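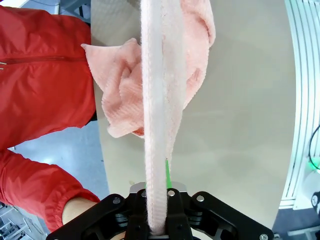 Category: Workplace & Technology > Laundry and Textile Care

Ferhat Yüksel has worked the towel tables at Jarkska, a laundry that serves hotels and gyms, for 9 years. Until last January he folded by hand all shift. Now he works beside a robot arm that picks towels out of the pile, and he spends much of the day putting right what it can't manage.

"People ask if it took my job," he said. "It took the boring half. But the boring half was also the easy half, so I go home tired in a different way."

The plant handles 347 towels an hour on a normal line, according to Wanting Wan, the shift manager. The robot line is slower. She expected that when the company signed up for the trial.

"A sheet is a sheet," Wan said. "Towels come out of the dryer in all kinds of shapes. If one is twisted up like a rope, the gripper can take hold of it fine, but then it has no corner to work from. A person has to step in."

Yüksel said the first weeks were hard. He was used to reaching wherever he wanted. Now he has to think about where the arm is going next, and he had to learn the stop button, the restart and the fault list, which had 41 entries when he was given it. He keeps a printed copy in his locker with his own notes on it.

Pay was the other question. Workers on the robot line were moved up one grade after training, but only after they asked. "We did the training first and then the grade came two months later," Yüksel said. "I would do it the other way."

Wan agreed that it should have been settled earlier. She said no one has been let go because of the trial. Four people who left have not been replaced, and she did not want to guess at staffing for next year.

What does he like about it? Yüksel mentioned his shoulders, which hurt less. He also likes that the engineers listen. He told them that thick towels should go through separately from thin ones, and they changed the sorting.

What he misses is talking. There used to be two people at each table. "You can't talk across it," he said. "You have to watch what it's doing."

The trial runs until summer. Wan said a second line is being discussed for the Bramolier site, and Yüksel has been asked to train the crew there. He hasn't answered yet. It's a longer drive.

Last updated: April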